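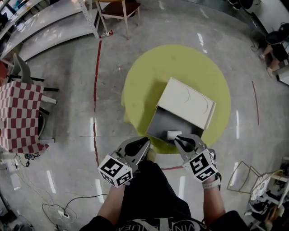 Osvaldo Magalhães

Thank you again for your patience with us over the winter, and for the kind note after the last report, which I passed around to everybody here. Most of our time since then has gone into the drawer tasks in Inskip, and I am happy to say they are moving along nicely.

As you may remember, we teach the policy from demonstrations made with a pair of hand-held grippers, so that a person can simply do the job and the arm learns from it later. The little box with the dark gray drawer has become our favorite test piece. It looks easy, but the finger pads have to come in very close to the lip of the drawer, and a small item sitting at the front leaves hardly any room to spare.

We reached 2,000 demonstrations in March — a bit sooner than I had dared to promise you — and set aside 29 of them after finding that the marker cubes had been lost from view for too long. The rest went into training. The new policy opens the drawer far more steadily than the old one, though it still hesitates when the box is turned at an angle, and I would like two more months on that before we move to the Stovilia kitchen set.

Spending is within the plan, and the Brander arm is booked for the next round of trials.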